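4.2 Self-reported practice time

Most of the studies we reviewed rely on diaries, and we doubt that diaries measure what their authors say they measure. In the Lavalthorpe survey, 1,218 adults learning a manual skill wrote down their daily practice for 8 weeks. Only 533 returned every page. The published averages treat the missing pages as days much like the others, a choice for which no evidence is given.

The gap matters. Negash and Teshome report a strong link between hours logged and final score, but people who keep tidy diaries may simply be people who finish things. Figure 3 shows hand-held work.
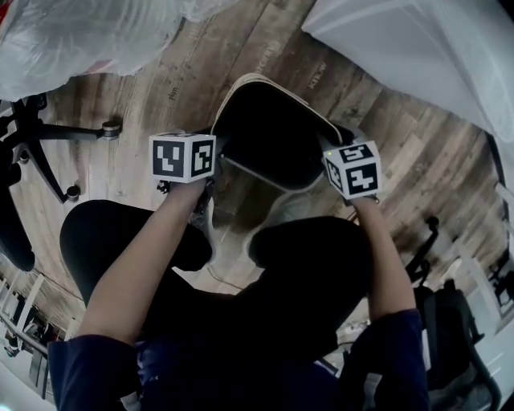

Ebise Bogale

Fig. 3. Both hands in use, each holding a gripper by its handle.

A second problem is rounding. More than 280 of the full diaries contain nothing but half hours and whole hours -- a pattern hard to square with the claim that entries were made on the spot. The later Gebretsadik analysis smooths these values before testing them, which hides the trouble and does not remove it.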